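Bostau Robotics Club Handbook
Section 5: Recording a hand-held gripper session

Use this section after the gripper has been assembled (Section 2) and the camera has been paired with the club laptop. Each session needs two people. One works the gripper and the other keeps the log. Swap after every set so both of you learn both jobs.

5.1 Before you start

1. Clear the table and wipe it down. Put backpacks and drinks on the side shelf.
2. Take one object from the Carbone bin. The bin holds smooth, pale pieces that are harder to track than the printed blocks.
3. Check that the gripper fingers open and close all the way. If they stick, stop and go back to Section 2.
4. Wipe the lens with the gray cloth. Paper towels scratch it.
5. Open the Plomon folder on the laptop and start a new session. Enter your initials and the object name from the bin label.
6. Check the free space shown at the bottom of the window. Do not start a set with less than 8 GB left.

NOTE: The session name cannot be changed once recording begins. If you typed it wrong, close the session and make a new one.

5.2 Recording a set

1. Hold the gripper in your strong hand, pointed at the table, with your wrist straight.
2. Ask your partner to press Record. Wait for the tone.
3. Hold still for 2 seconds.
4. Move toward the object at a steady pace. Do not stop halfway to adjust your grip.
5. Close the fingers, lift the object a hand's width, and set it back down.
6. Return to your starting position and call "end." Your partner presses Stop and fills in the log line.
7. Repeat until you have 5 recordings of the same object. Turn the object a little between recordings.

CAUTION: Keep your free hand away from the fingers while they are closing. Tie back long hair and push up loose sleeves.

When you get in very close, a pale object can take up nearly the whole view and its surface goes soft. Slow down over the last stretch, and do not push the gripper down against the table.

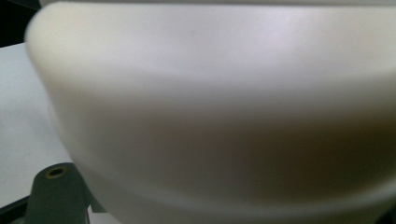 Adelmo Morelli
Club advisor, Bostau Robotics Club

The curved step between the top and the lower body is a useful thing to look for on a piece like this one. With so little color to go on, it tells you which part of the object you are facing. Write "step visible" in the log if you can find it during playback. Shading counts too. A bright top and a darker lower half still give the outline some shape, so leave the overhead lights on for the whole set.

5.3 Checking the recordings

1. Play each recording at normal speed before putting the object away.
2. Mark it K (keep) if the approach, the lift, and the return are all there.
3. Mark it R (redo) if you missed the tone, dropped the object, or bumped the table.
4. Softness at close range is fine. Blur during the approach means you moved too fast. Mark it R.
5. Save the session and wait for the green bar before closing the lid.

NOTE: Do not delete R recordings. The Raltetti team uses them for the error sorting project in July.

5.4 If something goes wrong

No tone after pressing Record: The laptop is muted, or the camera has dropped its connection. Check the sound first, then pair again.

Picture too bright: Lower the exposure one step and record a short test. Use the same setting for the rest of the set and write it in the log.

Error 339 on saving: The folder is full or the drive has come loose. Leave the window open, plug the drive back in, and press Save again.

Object slips during the lift: Wipe the finger pads with a damp cloth and let them dry. If it slips again, replace the pads from the kit drawer and note the change in the log.

5.5 Putting things away

Return the object to its bin with the label facing out. Hang the gripper on its hook with the fingers open, plug in the battery, and have both partners sign the log sheet. Worn pads go in the tray by the door.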